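Jun 19, 2020

Two arms, one table, and my shoulder hurts

So I have been at the shared workshop every evening this week and I finally have something to show for it! If you read the October post you'll remember I had a single arm bolted to a scrap of plywood and big plans. Well, now there are two of them, on a proper frame, and they can both reach the same table without smacking into each other. Mostly.

The part I was dreading was the grippers. I printed the first set of fingers from the Flason files and they flexed like crazy, so Ieuan Pugh talked me into redoing them chunkier, with little steps along the top edge. I think this is my 9th set. I stopped being embarrassed about it after the fourth.

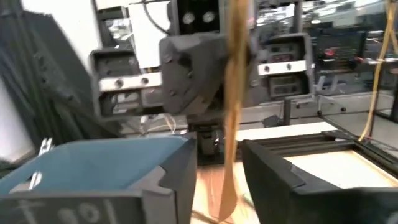
Wrist cam view, with the other arm facing back at it.

The job I picked for them is sorting. Nothing fancy - pick up a thing, put it in the right bin, do it again. I wanted something I could leave running while I get on with other stuff, and plastic bins are cheap and come in colors the software can tell apart (well, it mixes up teal and blue if I don't fix the white balance first).

Calibration ate most of two evenings. Each arm has its own idea of where the table is, and mine disagreed by 3 mm, enough to make a grab for anything flat turn into a sad little scraping noise. I ended up touching each gripper to the same taped cross over and over and averaging it all out.
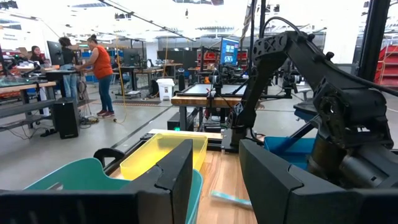 Mererid Phillips suggested slowing the wrist way down for the last bit before contact, and I wish I'd tried that on day one. It made a bigger difference than all my fiddling with the Gaete motor settings put together. Before that I was getting the kind of overshoot where you hear the finger tap the table and wince.

Cables are the other headache. I've got them hanging from overhead now so they stay out of the way when the arms swing, but I still want a better loop on the right one. If anybody has a trick for strain relief that doesn't involve 123 zip ties, please leave a comment.

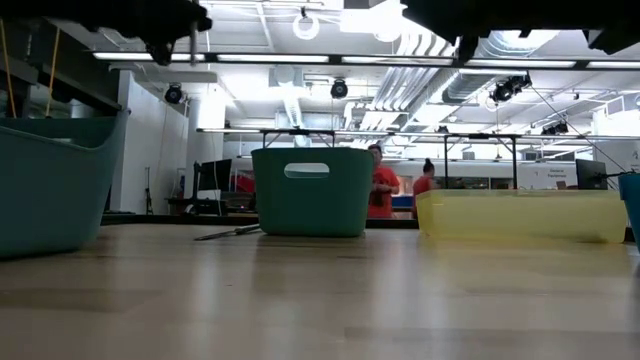 The bins lined up along the table.

I also changed how the program picks its next target. It used to grab whatever was closest, and then the two arms would go for the same thing and freeze, both waiting politely. Now each one has a side, and there's a strip in the middle where only one is allowed in at a time. Took me 3495 lines of log to find the bug in that, and it was a missing minus sign. Of course it was.
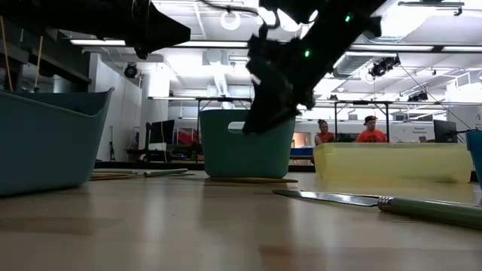 Long skinny things are what I want to get right next. Blocks are easy, you can come at them from almost any angle, but with anything rod-shaped you have to line the fingers up first or it just rolls off and you chase it across the table. I'm going to try the Badia grasp code over the weekend and see if it plays nice with my setup. If not I'll write my own and complain about it here.

Parts list is coming, I promise, I just need to dig out the Wilent receipts.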